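Cajas, vasos y un pato

El martes vacié la última caja que quedaba de la mudanza de Odport. Llevaba 19 meses en el armario del pasillo, con «varios» escrito en la tapa, y ya ni me acordaba de lo que había dentro. Casi todo eran juguetes de cuando los niños eran pequeños, mezclados con papeles y cosas de oficina.

Los papeles fueron rápidos: recibos viejos y las instrucciones de una lámpara que ya no tenemos. Con los juguetes tardé más. Lucie me había pedido que le apartara algo para su hija, que tiene 19 meses y está en la época de meter y sacar cosas, así que hice un montón para ella y otro para donar.

Los cubos de espuma van para la niña. Pesan poco y no hacen ruido al caer, cosa que los vecinos de abajo agradecerán. También los vasos de plástico, que sirven para apilar y para la bañera.

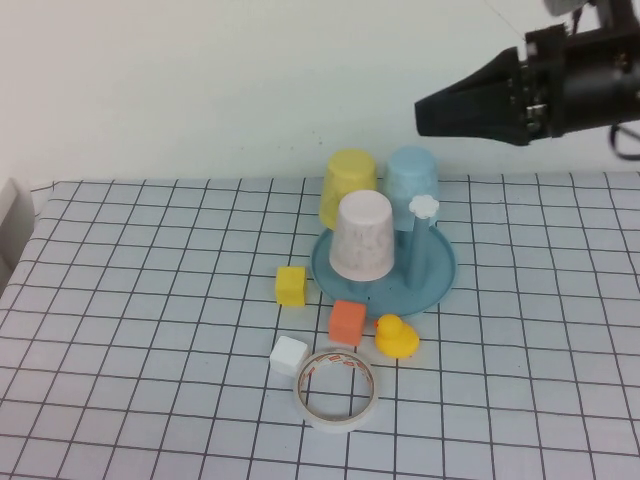

Con el pato de goma dudé un rato. Trevor dice que era suyo y puede que tenga razón, pero vive en Kutness y no va a venir a buscarlo. Irá con lo demás. La cinta adhesiva me la quedo yo, que siempre falta cuando hay que cerrar un paquete.

Lucie pasa el sábado a recogerlo todo. Me queda por mirar el altillo, donde hay otra bolsa con puzles, y a saber cuántas piezas faltan.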